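Sort the Bricks, but Not Too Much

In my home we had for many years one big box for all the toy bricks. My wife wanted to sort them by color, in small trays with compartments. I was against it. I thought that a child must dig in the box, and in the digging he finds the idea.

Now I have changed my mind, but only by half. In June our son Samuel got a set of 144 pieces, and we put it in a divided tray. He is 4, and he began to sort before he began to build. I was surprised how serious he was. 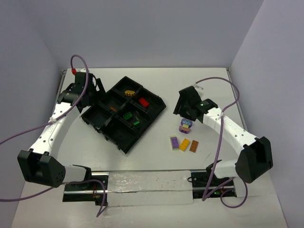
A green brick goes to the other green one, this is easy. But what to do with a piece that has two colors, or a pattern on it? The child must decide, and I believe this small decision is worth more than a tidy shelf. My mistake was to correct him. Twice I moved a piece to the "right" place, and twice he moved it back.

So my opinion is this: give children the compartments - and then leave the rules to them. Some pieces can stay on the table until tomorrow. In our house they usually do.

Tien-fu Yip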